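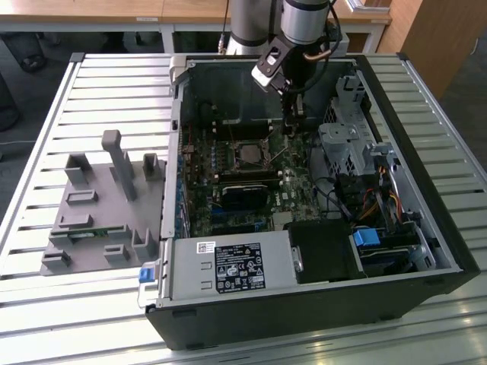 Wrist camera pose drifts when planner switches to contact phase

Apolline Pichon
I use the Clidus planner for CPU socket work on old desktop boards. In free motion the pose estimate is good. When the controller changes to force mode, the estimate moves by 2 mm and the planner aborts with code 1809. Is it a calibration problem, or a timing problem? I have already repeated the hand-eye calibration. 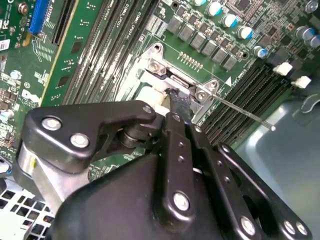 The force threshold is at the default value, and I did not change the filter.

Mireille Delaunay
I think it is timing. Force mode has its own clock, so the camera stamps arrive late, around 16 ms in my logs. Please set both nodes to the same time source and look up the transform at the image stamp, not at "latest". Also freeze the pose estimate before contact, because metal brackets give bad edges from so near.

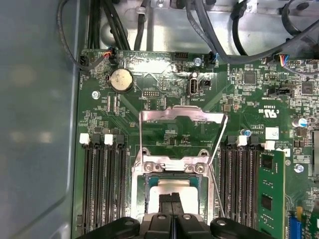
Flirndale Perception and Control Group

Ghaffari
Same code for me in March. I restarted and it was gone.

Apolline Pichon
Thank you Mireille, the time source was wrong in my launch file. Now it does not abort. I will still try the freeze.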